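Ticket 3452 - Right gripper drops out during visitor demo (sweeping station)
Opened by: Nele Vogler
Assigned to: Jomar Belmonte
Priority: High until Friday, then whatever you like
Status: Resolved

Nele, 8:52
Hi Jomar! So we had the dry run for the open day and the sweeping table is being a pain. Everything comes up fine, both grippers show green in Fonada, I pick up the brush, and somewhere in the first minute the right one goes grey on the big screen. The left one carries on as if nothing happened. The jaws still open and close in my hand, it's only the tracking and the jaw reading that vanish. Error in the log is "R stream timeout 2000 ms". Then it comes back by itself, or it doesn't and I have to restart the whole session (with people standing there watching, lovely).

We have the Hinrichs group coming on Friday, 24 people, and sweeping is the one they asked for. Help!

Jomar, 9:10
Morning! A few things to try before I drive over:
1. Swap the left and right cables at the hub and see if the fault moves with the cable.
2. Check which Fonada build is on the demo laptop. It should be 76.
3. Run one go with your hands up high and one with your hands low over the board, same motions otherwise.
And can you send me a picture of how you're working at the table?

Nele, 10:25
OK, did all three. Build is 76, so that's fine. Swapped the cables and the fault stayed on the right - so the cable is innocent, I guess? Hands high: ran five minutes, no dropout at all. Hands low: gone in no time. Which is annoying, the brush has to go low or it isn't sweeping!

Picture as requested, grabbed from the head camera. 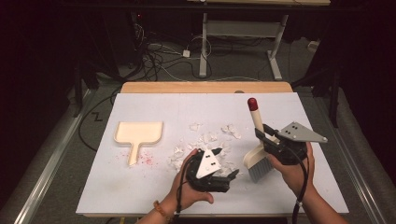 Brush in the right gripper, dustpan on the left side of the board, white bits in the middle.

Jomar, 10:41
Thanks, that helps a lot. I'd like to rule out the marker plate first. Can you check that the plate on the right one is screwed down tight? And wiggle the cable right where it goes into the gripper body, with the live view open. Never mind the hub end.

Nele, 11:30
Plate is solid, I gave it a good tug. But the cable!!! If I bend it toward my forearm, the right side goes grey every single time. Straighten it and it's back. So when I reach down low my wrist pulls it into exactly that bend, I suppose. I also had Mattes Janssen try it and he got the same thing (he's left-handed and kept wanting to swap the brush over, but that's another ticket).

Jomar, 11:38
There we go. That's the socket on the gripper, which also explains why swapping cables did nothing. There's a spare right-hand unit in the Zurkis case, bottom layer. Use that one for the open day and put a label on the bad one. When you plug the spare in, leave a slack loop and tape the cable to your sleeve below the elbow so the wrist can't pull on it. Do the left side too while you're at it. You'll need to pair it again: Devices, Forget R, Add R, then the calibration wave.

Nele, 13:15
Found the spare, paired it (calibration wave failed once, I was standing too close, my fault). Four full rounds of sweeping with hands low and no grey at all. I bent the cable on purpose too and it didn't care.

One more question while I have you: the visitors will want a turn themselves. Is it OK to let them, or should it only be me and Mattes?

Jomar, 13:22
Let them! One at a time, and you do the taping. If it does go grey again, don't restart the session, just hit Reconnect R and give it a few seconds.

Nele, Friday 16:40
Update from the open day: no dropouts, whole afternoon. Bits all over the floor by the end, and Frøydis Strand from Hinrichs asked if she could come back and try the folding table next time. Bad gripper is labeled and in the tray by your desk. You can close this one - thank you!!

Jomar, Friday 16:58
Closing. Socket repair moved to its own ticket.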